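제목: Re: [다락방목록] 사투리 표기, 어디까지 살릴 것인가
보낸이: Octavio Correa
받는이: 다락방 번역모임 메일링리스트
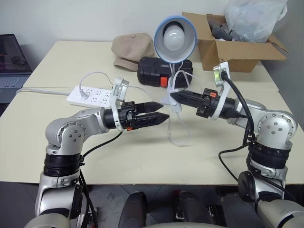
다들 안녕하세요. 화요일 밤에 올라온 글에 이제야 답을 답니다. 그사이 쌓인 답장이 11통인데, 그중 절반은 "저도 동의합니다"였고 무엇에 동의하는지는 적혀 있지 않더군요. 우리 목록의 오랜 전통이니 존중하겠습니다.

Widad Jaber 님이 쓰셨습니다:
> 4장에서 할머니가 하는 말을 전부 전라도 말로 옮겨 놓으셨던데,
> 원문은 산악 지방 방언입니다. 독자가 "왜 이 할머니는 목포에서
> 오셨나" 하고 생각하지 않을까요? 저는 표준어로 가되 어미만
> 조금 늘이는 쪽을 제안합니다. 그리고 손자는 같은 마을에서
> 자랐는데 왜 뉴스 앵커처럼 말하나요?

우선 손자 문제는 제 잘못입니다. 할머니 대사에 한 달을 쓰고 손자 대사는 하룻밤에 몰아서 했더니, 애가 아홉 시 뉴스를 진행하고 있었습니다. "할머니, 염소가 탈출한 것으로 확인됐습니다." 이건 제가 봐도 심합니다. 고치겠습니다.

할머니 쪽은 좀 버텨 보겠습니다. 산악 방언이니 강원도 말이어야 한다는 의견도 있었는데, 산이 있다는 이유로 강원도가 된다면 바다 나오는 소설은 전부 부산이 맡아야 합니다. 제가 전라도 말을 고른 이유는 지형과 상관이 없고, 이 할머니가 욕을 다정하게 하기 때문입니다. 원문 47쪽에서 할머니가 죽은 남편 사진에 대고 하는 말을 표준어로 옮겨 보세요. 저는 옮겨 봤습니다. 구청에 넣는 민원이 됐습니다.

어미만 늘이자는 제안은 지난번 책에서 이미 해 봤던 방법입니다. 그때 독자 한 분이 "등장인물이 다들 졸린 것 같다"고 엽서를 보내셨죠. 그 엽서는 아직 제 냉장고에 붙어 있습니다. 자석이 약해서 가끔 떨어지는데, 그때마다 다시 읽게 되어 교육 효과가 큽니다.

Theophilus Quansah 님은 각주를 달자고 하셨습니다. 각주 자체는 찬성합니다만, 보내 주신 초안을 보니 "거시기" 하나에 7줄이 붙어 있었습니다. 거시기를 그렇게까지 설명하면 이미 거시기가 아닙니다. 두 줄로 줄여 주시거나, 아예 옮긴이 말로 빼서 마음껏 쓰시는 게 어떨까요. 옮긴이 말은 어차피 우리끼리 읽으니까요.

그래서 제 수정안은 이렇습니다. 할머니는 지금 말투를 유지하되, 표기만 보고 뜻이 안 잡히는 낱말은 덜어 냅니다. 소리 나는 대로 적은 부분도 줄이겠습니다. 소리 내어 읽어야만 알아듣는 문장이 세 쪽 연속 나오는데, 지하철에서 읽는 분들 생각을 못 했습니다. 손자는 할머니 앞에서만 사투리를 쓰고 학교 장면에서는 표준어를 씁니다. 원문에서도 학교에만 가면 문장이 뻣뻣해지니 근거가 없지는 않습니다. 염소 장수는 아직 모르겠습니다. 이 사람은 원문에서도 어디 사람인지 모르겠습니다.

용어표 얘기도 잠깐 하겠습니다. 마을 이름이 원고 앞쪽에는 "긴도프", 뒤쪽에는 "긴도브"로 되어 있습니다. 원고의 Gindov를 어떻게 읽을지는 Lina Tarawneh 님과 Eliseo Mendoza 님이 작년부터 다투고 계신 것으로 압니다. 어느 쪽이든 좋으니 책이 나오기 전에 한 분이 이겨 주세요. 강 이름 Karaki는 "카라키"로 통일했고, 여기에는 아직 아무도 화를 내지 않으셨습니다.

고친 4장은 10월 모임 전에 첨부로 올리겠습니다. 의견 주실 때는 쪽수를 적어 주시고, 전체 인용 밑에 한 줄만 다는 일은 좀 참아 주세요. 지난번 메일은 저장했다가 출력까지 했는데, 새로 쓰인 내용은 "네"였습니다.

Octavio 드림

추신. Widad 님, "오메"는 못 뺍니다. 다른 건 다 협상하겠습니다.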